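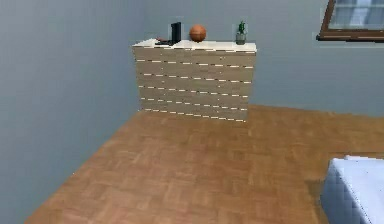
The bedroom world now loads from a clean checkout, and the instruction-parsing group can start writing commands against it. Use object names from the list file only. The basketball sits between the console and the cactus on top of the dresser, so "the ball next to the console" and "the ball left of the cactus" must both resolve to the same ID. At present the second one fails. The drawer fronts have no handles, so leave "open the drawer" out of the command set until the model is revised.

Spawn the robot on the open floor between the bed and the dresser. Step limit per episode is 3000. Anyone still on the Prarus branch should rebase before pushing; commit 227 changed the floor friction and older logs are not comparable.

On 21 Nov 2019, Zihan Xue wrote:
> Two questions before I merge the parser.
> 1. Is left/right taken from the robot's start pose or from the
> world axes? Azucena's tests assume start pose.
> 2. Do we still report 10 runs per command?

1. Start pose, facing the dresser. Azucena's tests are correct and the README is wrong. I will fix the README.
2. Yes, 10, with the seed logged for each. The club rules for the June round did not change this.

Assunta has the key to the lab machine if the render queue stalls again.

Crescencio Cárdenas
Eruda student robotics club, simulation group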